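Gallery: the Rindow tray cell, fault review

Rindow is the name we gave to our two-arm tray handling cell. In June it began stopping in the middle of jobs with a collision alarm, first on the real cell and then, once Halima Langat had copied the settings across, in the simulator as well. The notes on this page cover the simulator runs. Logs are held in the Sutter folder under the same run numbers.

Run 2. Baseline. Single arm, no tray on the table. Completed without alarm. Joint currents matched the model to within the limits we had set.

Run 9. Both arms, no tray. Completed. The planner kept the fingers further apart than the minimum set in the safety file, so the clearance check was never put under load.

Run 24. Both arms, cardboard tray turned to lie as a diamond. This was the first run to give the alarm in simulation. The stop came on the approach, and the log blames the left gripper, although the distance that fell below the limit was measured between the two grippers.

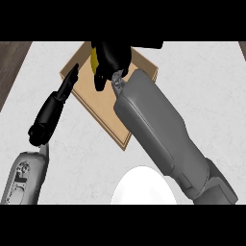

Run 24, overhead view. Both grippers over the upper part of the tray, with a short gap between the fingertips.

The cause was found in the collision model. Each gripper is wrapped in a simple outer shape for the distance check, and the shape for the right-hand unit had been exported from an older Narier drawing. It was 41 mm too long at the finger end. With the tray square to the table the planner sends the arms in from opposite sides and the error does no harm. With the tray turned, both approach paths bend towards the same area and the false shapes overlap.

Lorenz Plattner repeated the job with the outer shape corrected and the tray at the same angle. The set was 870 runs, left going overnight at Biromberg. No false alarms. Two true ones, both from a start position placed too close to the table on purpose.

Still open:

The alarm text names one arm only. An operator reading it will look at the wrong gripper half the time. A change to the wording has been requested.

The real cell was restarted after each stop without the shape file being checked. The restart sheet now asks for the file version.

Speed on the turned tray remains limited until the corrected file has been signed off on the real cell. The limit applies to both arms, including when one is parked.

Log extracts and the old and new shape files can be had from Halima on request.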